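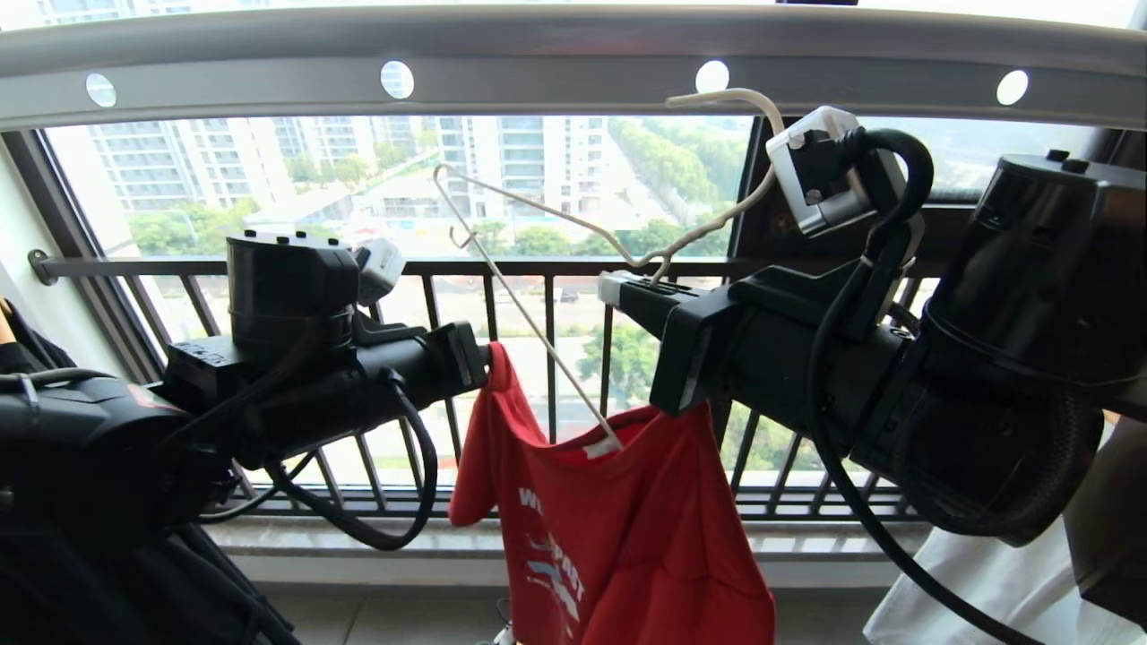

Dercombe Body Donation Liaison Group
Minutes of the meeting held in the Alhassan Room, Thursday, August 1, 2019

Present: the Chair, the bequest secretary, the anatomy department (two, one of whom had to leave for a practical), the hospital bereavement office, the hospice, the chaplaincy, Surno Funeral Transport, a donor family representative, the minute-taker.
Apologies: the coroner's liaison officer, the finance office. Finance has now sent apologies to every meeting this year and the Chair asked that its consistency be noted.

Minutes of the last meeting
Agreed, after "cremated by mistake for" was changed to "cremated by arrangement with". The minute-taker apologised. The corrected version has gone to everyone who had the first one, with a request to delete it.

Matters arising
The sign to the bequest office has been moved and no longer directs families to the boiler room. It now directs them to the boiler room corridor. Estates say this is correct as the crow flies. The bequest secretary will go on meeting people at main reception.

The leaflet has been reprinted with the right telephone number. Old copies are still turning up in the hospice day room and the hospice will have another look behind the radiator.

Bequest secretary's report
There were 27 new enquiries in the quarter, and the register of completed consent forms stands at 181. Four forms came back without a witness signature. In one case the donor had signed as their own witness, with a note saying they were the only person they trusted. All have been returned with a kind letter.

The secretary reminded the group that a form has to be signed by the donor in person, during their lifetime. Relatives can't sign afterwards, however sure they are of what was wanted. This came up twice in the quarter and both conversations were hard ones. The hospice asked whether the leaflet could say so on the front instead of on the back under the parking. Agreed.

One enquirer wanted to know whether a donor could specify which students. They can't.

Offers that could not be accepted
Longest item of the afternoon. The bereavement office reported that families are still taken aback when a donation is declined, usually because of a post-mortem examination, an infection or plain bad timing over a bank holiday. By then no funeral has been planned and no money put by, and the family is told all this in a single phone call.

The family representative said that her own household had been told "we regret we are unable to proceed", which sounded like something you'd hear about a mortgage. She would have preferred to be told no, and then told who to ring next.

The anatomy department pointed out that the wording came from the university's legal office. The Chair asked whether the legal office had ever had to read it aloud to anybody. Not known.

After discussion it was agreed that:
– the phone script will be rewritten by the bequest secretary and the bereavement office together, and read aloud before it goes anywhere near legal;
– every donor pack will carry a separate sheet headed "If we have to say no", advising people to have a second plan and to tell somebody what it is;
– the hospice will try the sheet out on a few willing readers before October.

The chaplaincy suggested a softer heading. The family representative suggested leaving it alone. Left alone.

Transport
Surno reported that collections had gone smoothly apart from the one held up by the Dercombe carnival, when the private ambulance spent part of the afternoon behind a float. The driver had behaved very properly and did not wave back. Surno will ask the council for the road closure list next year.

The firm also asked that staff stop describing its vehicle to families as "the van". Agreed. There was some talk about what to call it instead, and the group settled on "the vehicle".

Out-of-hours calls are still being put through to the porters, who are very nice about it but have no idea what to say. Bereavement office to speak to the switchboard, again.

Records
The move to Kutier for the donor register is nearly finished. The system does most of what was asked of it. It also sends every registered person a cheerful birthday message, a setting found on the day it went out. No complaints have come in. One donor rang to say thank you and that they were still using it, meaning the body.

The birthday message has been switched off. The family representative wondered if this was a pity. The anatomy department asked who in the university can see the register, and the answer seemed to be more people than should. The bequest secretary will get a list of accounts from IT and cut it down. Paper forms to be kept in the locked cabinet, the key to be kept somewhere other than on top of it.

Service of thanksgiving
To be held in October in the university chapel. The chapel seats 80 and last year people stood. The chaplaincy offered the parish church as an alternative, which is larger but has no heating to speak of. It was felt that families would sooner be warm and squashed. Students will do the readings as before, and have been asked to choose something other than the poem about the next room, which has been read at every service anyone present could remember.

Donors' first names will be read out where families have agreed. The secretary will check pronunciations by phone this time.

Refreshments: the finance office has queried the cost of sandwiches. The Chair will reply.

Any other business
The skeleton in the corner of the Alhassan Room is plastic. The donor family representative had been too polite to ask, and the group felt it should go in the cupboard on meeting days.

Next meeting in October, same room, date to be sent round once the chapel booking is confirmed.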